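6. Plastic bottles

Bottles go in the round bin with the bag liner. Cans and glass are covered in section 7.
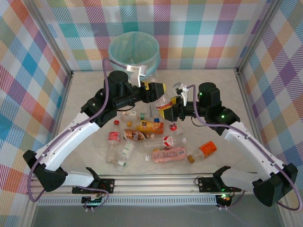
6.1 Before you start

Fit a clean bag in the bin and fold the top edge over the rim, so it does not slip down when the first bottles go in. Stand the bin at the back of your sorting space and lay the bottles out on the floor in front of it.

You will need:
- the bin and one bag
- a jug of water for rinsing
- a tray or old towel to drain on
- the Flirent tally card (inside the lid of your starter box)

6.2 Sorting the bottles

1. Check each bottle for leftover drink. Pour it down the sink, never into the bag.

2. Rinse with a little cold water. One swirl is enough for water and soft drinks. Juice and milk bottles need two.

3. Leave the label on. Printed sleeves and paper labels are both removed at the Hustoston depot.

4. Take off the cap, squeeze the bottle flat from the middle and put the cap back on. It should be screwed down firmly.

5. Put the bottle in the bin base first. Large bottles go in before small ones.

6. Stop when the bottles reach 3 cm below the rim. Lift the bag out, twist the neck and tie it once.

7. Write the number of bottles on the tally card, then fit the next bag.

Note: Clear and coloured bottles can share a bag. The colour of the cap makes no difference. Earlier copies of this guide, printed before May, asked for green caps to be kept apart. Ignore that page if you still have it.

Note: Bottles under 400 ml may be left unflattened if they are hard to squeeze.

Caution: Do not put in bottles that have held oil, bleach, paint or white spirit, even if they have been washed. See section 9.

Caution: Loose bottles roll underfoot. Clear the floor before you carry a full bag across it.

6.3 Collection

Tied bags are collected from the Breathnach Road gate every second week. Put them out by 8 in the morning, away from the kerb. Up to 3 bags can be taken from each household. If you have more, ring Mebrat Chala in the Giltura office the day before.

6.4 Cleaning the bin

Wipe the inside with warm soapy water once a month, or sooner if a bag has leaked. Let it dry fully before relining.

Section revised 2019-06-16, F. Heffernan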